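Fiducial pose drops out when both grippers get close together
Perception and tracking board, 9 replies

lowtide_mara
Hi all, hoping somebody has been down this road before me. We record two-handed demonstrations with hand-held grippers, one square marker on the back of each, and a head camera that solves for both marker poses. I run everything through Titer for the replay step and it has been a pleasure, right up until the hands come together. Then the left pose flips for a few samples, the wrist angle jumps, and the planner quite reasonably refuses to follow. I've set the smoothing window to 12 samples and it hides the worst of it, but I don't love hiding things. The table is glossy white and the wall behind it is matte white, if that matters.

pgrommet
It matters a lot! We fought a shiny bench for most of June. What exposure are you running, and could you post a view from the head and one from a gripper?

lowtide_mara
Of course, sorry, should have done that to begin with. Head view first, then one from a gripper camera, same setup.

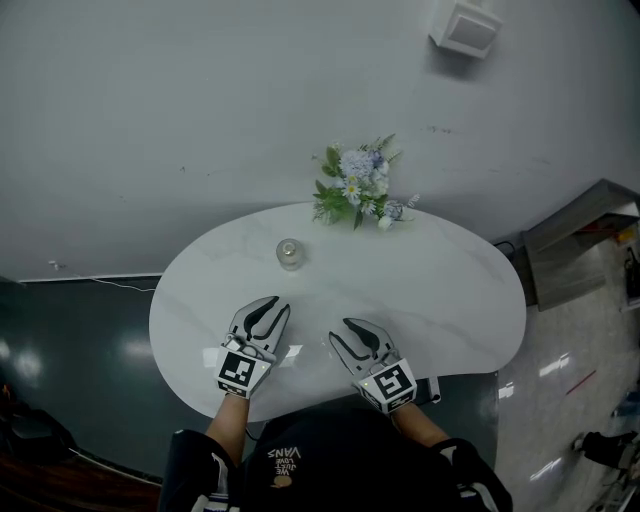
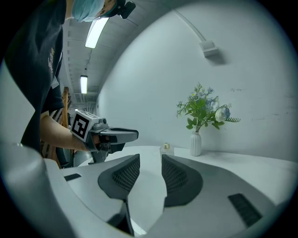
How does the software tell the left gripper from the right one?
Each marker has its own block pattern, and the pattern decodes to an ID. A small table in the config file says which ID belongs to which hand, so swapping sides only means editing that table.

pgrommet
Thanks, those are a big help. In the head view I'd worry about the soft glare on the tabletop near the grippers. If your exposure is on auto, the white takes over and the marker borders lose their edge. Lock it at 800 microseconds or whatever your lights allow, and see if the flips thin out. I'd try that before touching a single line of the solver.

Trevor Pearce
I'm going to disagree a little, in a friendly way. What you have sounds to me like the old planar ambiguity. A small flat square seen from far enough away has two poses that fit nearly as well as each other, and the solver picks whichever has the lower error in that one sample. No exposure setting will cure that. Keep both candidates, carry them forward, and choose the one that agrees with the last velocity. We did it in Kandar and I've slept better ever since.

pgrommet
Trevor, I don't doubt the ambiguity is real, but why would it only show up when the hands come together? Distance to the camera hardly changes.

Trevor Pearce
People turn their wrists when they reach for the same thing, and the view angle gets close to head-on, where the two answers are hardest to separate. I'll grant you that bad edges make it worse.

skerkau_dev
Chiming in from the Skerkau side. Please check your timestamps too. If the head stream and the gripper streams drift apart, a fast approach looks like a pose error when you overlay them. Our sync tool prints the offset on every start, and I've seen 106 ms on a machine that everyone swore was fine. That won't flip a marker, but it will fool you when you go hunting for the cause.

lowtide_mara
You are all very kind. I locked the exposure this afternoon and reran 100 of the saved approaches with Trevor's two-candidate idea switched off, then on. Locking alone got rid of a fair share of the flips on the new recordings. The candidate tracking fixed nearly all the old ones, which I can't re-expose anyway, so that's what I'm keeping in the replay step. The smoothing window is back down to three.

pgrommet
Fine, Trevor gets this one. I still say lock your exposure.

Trevor Pearce
And I still say you should, too. Mara, if you write up the switch between candidates, would you put it in the Fairclough repo? The version in there has no reset after a long occlusion and it will happily track the wrong answer forever.

lowtide_mara
Will do, once I've cleaned up my variable names. The reset is only a few lines, it clears both candidates after the marker has been missing for half a second.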